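Fork on the napkin or beside it?
Tableware and Linens > Place settings
2021-06-22

marlstone70
Trying to settle one layout for 90 covers. Navy napkins, square, set on the diagonal. Fork goes on the napkin, handle toward the guest. Spoons and spare forks stay in the tray until needed. 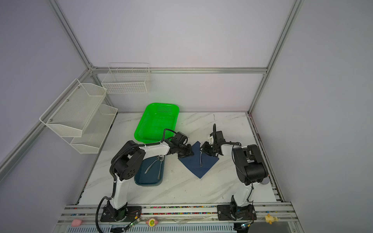
Navy napkin with fork, teal tray to the left, green basket behind.

Tabletop is white with gray veining. Anything I should change before I write it up?

pernod_holm
Fork beside the napkin, on the left. If it sits on top, the guest has to move it before they can use the napkin. Two motions for one.

marlstone70
Beside it, the tines are on bare table. Wotlow's banquet sheet doesn't allow that.

trivet599
Agree with marlstone. On a diagonal fold the fork also holds the corner down. Different issue: tray with raised edges is fine, but keep spoons and forks in separate trays. Mixed is slow past 100 pieces.

pernod_holm
Corner stays down if you press the napkins. Still disagree.

marlstone70
Separate trays, noted. Fork stays where it is.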